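Larkbridge Community Help > Household and Storage > Toys and Play Areas

One lidded box for mixed small toys, or several?
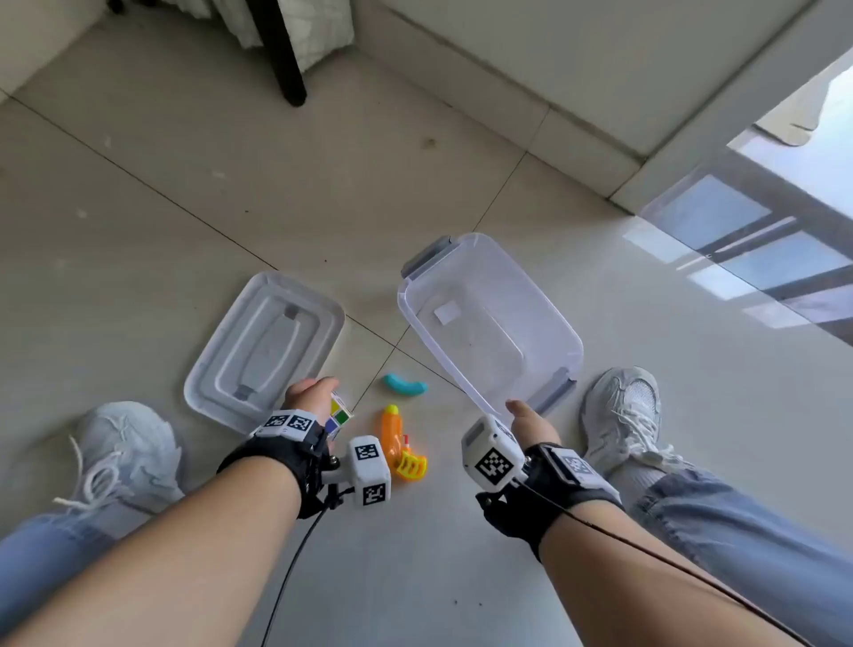

Posted by Ye-ji Um, Sep 9, 2026

I am responsible for the play corner in a shared family room at our residence building. The floor is tile, and toys are put away there at the end of each afternoon. At present the small items are kept in clear plastic boxes with latching lids. The contents are mixed: a puzzle cube, a water gun, play food and similar pieces.

I would appreciate guidance on three matters. First, is it acceptable to keep water toys in the same closed box as everything else? Second, should the label be placed on the inside or the outside of a clear box? The existing labels are small white squares, and families have told me that they do not notice them. Third, the lids are frequently left on the floor, and I am concerned that they will be stepped on and cracked. Replacing the boxes is possible but would require approval, and the next review of purchases is in October.

This topic has been viewed 1,614 times.

Hye-jin Ra
Member, 829 posts

Each of your points is addressed below.

Water toys. These may share a box with other toys provided that they are completely dry. A water gun should be emptied, pumped several times with the nozzle pointed down, and left overnight with the filler cap open. A latched lid holds moisture in, and any water remaining in the tank will develop an odor within days. If the room does not have a suitable place for drying, I recommend a separate open basket for water toys during the summer months. Hollow plastic food should be checked in the same manner. Squeeze each piece over a sink before it is put away.

Labels. A label on the inner wall is protected from rubbing and from small fingers, but it is hidden once the box has been filled. The preferred position is the outside of a short end, below the latch, where it can be read when boxes are stacked or placed side by side on a shelf. Please use a picture together with the word, as many of the children concerned will not yet read. Clean the plastic with rubbing alcohol and let it dry before applying the label.

Lids. Place the lid upside down beneath the box while the toys are being collected. It then remains with its own box and is out of the walking path. Close one latch fully before closing the other - pressing both at once on an uneven load tends to bend the rim.

I would not request new boxes at this stage. Clear boxes are well suited to mixed toys, and your difficulties appear to be ones of routine.

Nisico
Member, 16 posts

We use the same kind of box. Puzzle cubes should go in last, on top. Ours went in first and the stickers were scratched by everything else. I have no view on labels.

Cosis
Member, 80 posts

I must disagree in part with the reply from Hye-jin Ra. In a shared room, families will not wait overnight for a water gun to dry. It will be placed in the box wet regardless of the instructions. The simpler rule is that water toys are not stored in the room at all and are taken home by the family that brought them.

With respect to lids, we removed ours altogether and keep the boxes on a low shelf. Dust has been a minor inconvenience, and the boxes are wiped out once a month.

Ye-ji Um

Thank you for these replies. I will move the labels to the outside this week and will raise the matter of water toys with the families before making a rule. The lids will be kept for now, as the boxes must be stacked when the floor is washed.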